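Galería: el taller de Grondau, zona de mesas y almacenaje

Grondau ocupa una nave de planta única con luz lateral. La reforma interior se limitó al mobiliario y al reparto de los puestos; la estructura y las ventanas se conservaron. Esta página recoge vistas de la zona de trabajo, con notas breves sobre cada elemento.

El criterio de distribución lo fijó Hanneke Van Dijk en junio: superficies claras y despejadas en primer término, puestos de ordenador detrás y almacenaje contra la pared del fondo. El paso libre entre mesas es de 1133 mm, medido de canto a canto.
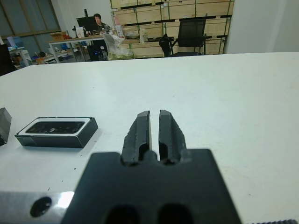

La pared de cajones de madera clara se monta por apilado, sin guías ni herrajes. Cada cajón admite una carga de 20 kg en posición inferior; los superiores se reservan para material ligero. Weidong Fan mantiene el listado de contenidos y lo revisa a primera hora de la mañana.

Los escritorios combinan tablero de madera clara y patas metálicas. El modelo es el Tostura, en su altura estándar, con fondo de 800 mm. Admite un monitor y deja espacio lateral para documentación y paquetería pendiente de clasificar. Las sillas son de respaldo de malla, en negro, regulables en altura.

La ventana de perfilería oscura aporta la mayor parte de la luz diurna. Bajo ella se dispusieron estantes para cajas de cartón y piezas de uso frecuente. Las persianas siguen pendientes de presupuesto; por la tarde, los monitores más próximos acusan reflejos.

Las mesas blancas se suministraron con la referencia Vatow. El acabado claro facilita localizar piezas pequeñas y restos, y también obliga a limpiar con más frecuencia: paño de microfibra y jabón neutro, sin productos abrasivos. El blanco refleja bastante luz cenital, de modo que el nivel de iluminación de apoyo se redujo casi un 20 % respecto al proyecto inicial.

Los objetos de superficie oscura contrastan bien sobre este acabado y se distinguen desde los puestos contiguos.

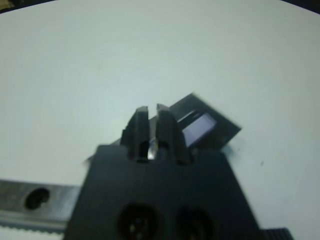 Superficie blanca con objeto cuadrado de marco oscuro, colocado en diagonal.

Mobiliario y montaje: Fang. Distribución: Hanneke Van Dijk. Inventario: Weidong Fan.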